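Speaker notes — Moving a small public library without closing it
Simone Vasconcelos, Ponstead Library
March 2, 2022

Opening (keep short)
Thank them for the slot. Say who I am: head of circulation at Ponstead, 20 years, one move. Ask for hands — who has a move coming up? If it's most of the room, skip the part on budget and go straight to shelving order.

Slide 2. Where we started
Old building on Cerik Street, leaking on the north side. New space was the ground floor of the former Brestetti store. We had 374 shelves to empty and a lease that ended in May. The board wanted no full closure. We agreed to reduced hours.

Slide 3. Tables

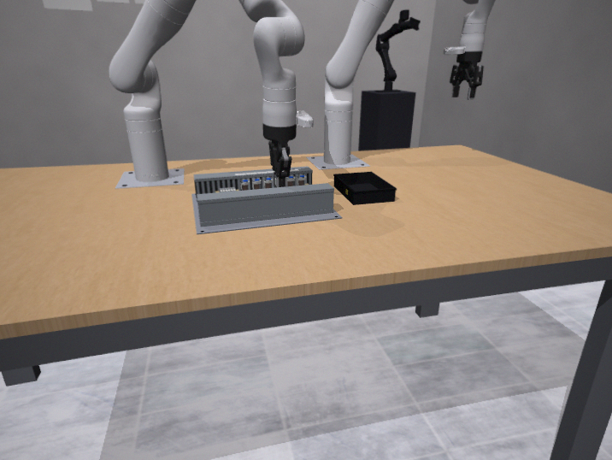 Computer rendering

Work surfaces matter more than boxes. Every cart that comes off the truck has to be checked against the list before it goes to the shelf, and you can't do that on the floor. We were short of tables for the first week and it slowed us down. Borrow them early. Ask the school, ask the church.

Slide 4. Shelving order
Measure the new shelves yourself. The drawings we got were off by one bay on the west wall, and every label after that bay was wrong. We relabeled 186 shelves by hand.
Leave the last third of each shelf empty. People will tell you this wastes space. Do it anyway.
Move large print first, then children's, then fiction. Nonfiction can wait.
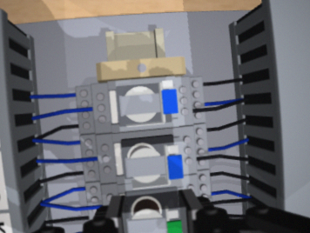
The holds shelf is the one thing patrons will ask for every day. Ours stayed in the old building until the last morning and then went over in one trip. Put two people on it and give them no other job.

Slide 5. Telling the public
One sign, one phone message, one page on the website, all with the same wording. We had three versions of the hours up at one point. Read the complaint out loud here if there's time.
Due dates: we extended everything by 10 days. Fewer calls.

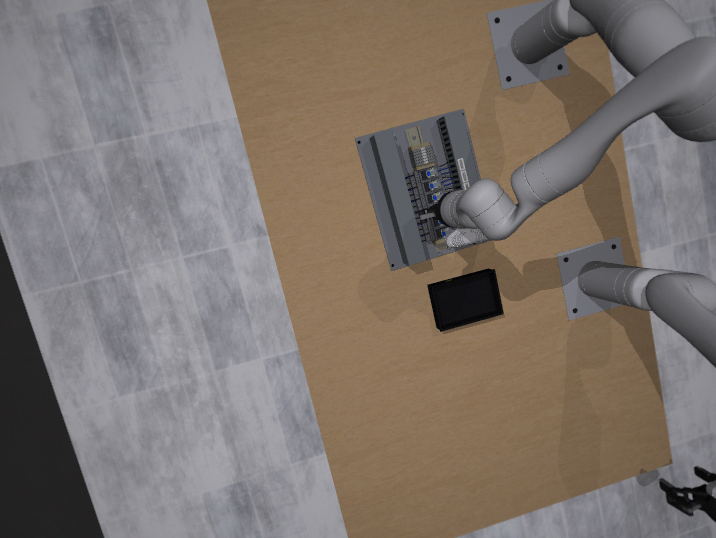
Book drops need their own plan. Lock the old one on the day you say you will, and check it again that evening. Ours still had returns in it.

Slide 6. What I'd change
Start weeding a year out. We paid to move books we withdrew that summer.
Get the phone line switched before the first truck.

Questions
Likely ones: insurance, union hours, local history room. For local history, send them to the handout, page two.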